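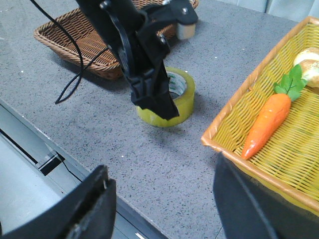

Speaker notes: Elder abuse and the people who notice it first
Community services evening, Miltulness Town Hall, October

Slide 1. Title

Thank the town for the room. Say who we are: Prarum, the county's help line and casework service for older adults. We cover Miltulness and the towns along the river. We are not the police and we are not the state agency, though we work with both.

Mention that the talk has a break for questions halfway through. Handouts are by the door.

Slide 2. What we mean by elder abuse

Physical harm is the kind people think of. It made up a small share of our calls last year. The larger groups were money, neglect, and threats or insults at home.

Money: a relative using a bank card without permission, a deed signed over under pressure, a home repair that was paid for and never started.

Neglect: missed medicine, no food in the house, a person left alone who can't safely be left alone. Some neglect is done on purpose. A lot of it comes from a caregiver who is worn out and has stopped asking for help. Both need a call.

Slide 3. Last year's numbers

359 people contacted us. That counts each person once, even if they called many times.

84 of those became open cases with a caseworker assigned. The rest were given information, sent to another service, or asked us to take no further step.

Expect someone to ask why the second number is so much lower. Answer: an adult who understands the situation can turn down help, and many do the first time. We leave the door open. Several of the open cases began with a person who had said no to us earlier.

Don't compare with other counties. They count differently.

Slide 4. Who calls

Neighbors, bank tellers, home health aides, hairdressers, mail carriers. Adult children who live out of state. The older person is the caller less often than people expect.

Pause here and ask for hands: who in the room sees the same older residents every week? Usually most of the room.

Slide 5. A case (details changed)

A woman in her late seventies living with a nephew. He took over the bills after she had a fall. Her phone was shut off for nonpayment, then the oil delivery stopped. She told a clerk at the pharmacy that she would pick up her pills when her nephew gave her some money.

The clerk called us. A caseworker met the woman at the senior center on Wyss Street, where she could talk without him in the room. $1000 had been leaving her account each month with no bills paid from it. She chose to change the account and have a cousin help her. She did not want him charged, and she kept living in the house. He moved out in the spring.

Go slowly on this slide. Somebody in the audience may know a situation like it.

Slide 6. Signs worth a phone call

A person who used to talk freely and now looks to someone else before answering.
Unpaid bills where there should be enough money.
A new friend or relative who handles every call and visit.
Bruises with a story that keeps changing.
Weight loss, dirty clothes, a cold house in winter.

Any one of these can have an ordinary cause. Callers don't have to prove anything.

BREAK FOR QUESTIONS

Slide 7. What happens when you call

A trained advocate answers from 8 a.m. to 8 p.m. After hours the line goes to a message service, and we return calls the next morning. If someone is in danger right now, call 911 first.

We ask 3 things: what you saw or heard, whether the person is safe tonight, and the best way to reach them without the other party knowing. You can leave your own name out of it.

Some jobs carry a legal duty to report to the state. If yours does, calling us doesn't meet that duty. We can help you make the report.

Slide 8. The Prudetti Fund

Small emergency grants for clients: a lock change, a motel night, a replacement phone. Applications go through a caseworker. Donations can be marked for the fund on the back page of the handout.

Slide 9. Contact

Leave this one up while people pack up. Remind them that the handout comes in large print and in Spanish, and that we will visit any workplace or congregation for a shorter version of this talk. The sign-up sheet is next to the coffee.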